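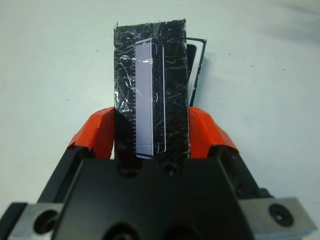
Wrapping day, still. Quick one before I go find more tape.

So the small black stuff is getting done first. My rule this time is everything gets its own plastic, pulled tight, and then it goes in the box standing up. Last move (April, the Nestevville place) I threw it all in a bag and spent weeks picking scratches out of things. Not again.

Tips so far, for Wiebke who asked:
Wipe it down before you wrap. Dust under film is awful.
Wrinkles are fine. Stop smoothing.
Leave a little tuft at the top so theres something to grab when you unwrap.
Anything with a pale strip or a window on it, do that side last and don't run tape accross it.

Went through 200 feet of film already. Arne says 300 would of been smarter and he's right, ugh. 17 boxes taped up in the hall. Kitchen not even started.

Ok. Tape. Back later with the glasses.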